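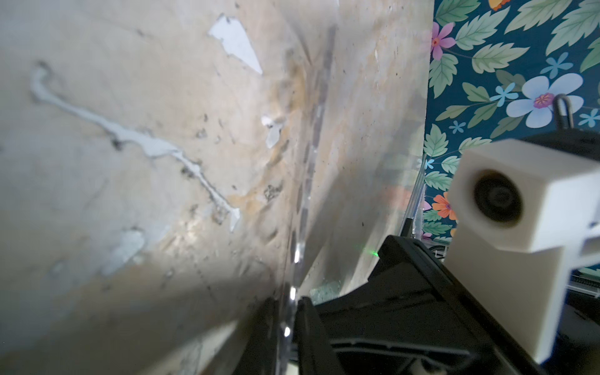

Can a stained, flaking wall be repainted without stripping it back completely?

Often it can, provided the source of the water has been dealt with, the surface has dried out and everything loose has been removed. Paint that still grips firmly can stay where it is and be feathered at the edges.

Most failed repairs go wrong at the drying stage. A wall that feels dry to the palm may still hold enough water in the plaster to push off a new coat within a season. Gudrun Åberg, who surveys older houses for the Lindholm practice, tapes a square of clear plastic film over the suspect area and seals all four edges. The film is left for 2 days. Droplets on the inner face point to moisture coming out of the wall; droplets on the room side point to condensation from the air. The test is crude and gives no figure, but it separates two problems that call for different work.

"People reach for the paint far too early," Åberg says. "I would sooner see an ugly wall in November and a sound one in spring."

Where the moisture comes from the room, ventilation and steady heating come first. Relative humidity that sits above 70 per cent for long stretches will feed mould on almost any finish. Where it comes from the wall, the usual suspects are a gutter joint, a cracked sill, a pipe fitting or soil banked against the outside. A rusty orange tint in a stain can come from iron, either from a corroding nail or pipe or from the sand in the plaster, and it can also be old tannin washed out of timber. The colour alone does not settle the matter.

Once the wall is dry, loose paint is taken off with a flat scraper held low. Long, winding flakes tend to follow a line where an earlier coat has shrunk or a hairline crack runs beneath it, and the scraper should follow that line until the coating resists. In houses of any age the old paint should be tested for lead before it is disturbed. Dry sanding is out until the result is known.

Holger Björklund, a decorator, sands the remaining edges with 100 grit until a fingernail no longer catches on them. Dust comes off with a barely damp sponge. Shallow pits take a fine surface filler, and deeper losses are built up in 2 passes with a full drying interval between them. Bare plaster is then sealed with a thinned first coat.

Water stains need their own treatment. Ordinary emulsion is water-based and will draw the brown straight back through, however many coats go on. A stain-blocking primer, shellac or solvent based, is brushed over the mark and a hand's width past it. Björklund uses one sold as Brollel and leaves it overnight, although the tin allows less.

"If the brown comes back through the blocker, stop," he says. "The wall is still wet and you are wasting primer."

Patterned paper beside a repair adds a complication. Dark grounds mark easily, and a splash of white primer on a leafy print cannot be wiped away without leaving a dull patch. Liv Rønning, who hangs paper for a living, masks the boundary with low-tack tape and drapes film from it, keeping the film clear of the paper itself so that no damp is held against the print. Tape is lifted while the paint is still soft, pulled back on itself at a shallow angle.

The finish coat should suit the wall. Lime plaster needs a breathable paint such as limewash or a mineral silicate; vinyl emulsion over lime tends to trap moisture and peel. On gypsum plaster a matt emulsion is adequate, and it hides uneven filling better than anything with a sheen. Furniture goes back with a gap behind it, wide enough for a hand — wider on an outside wall.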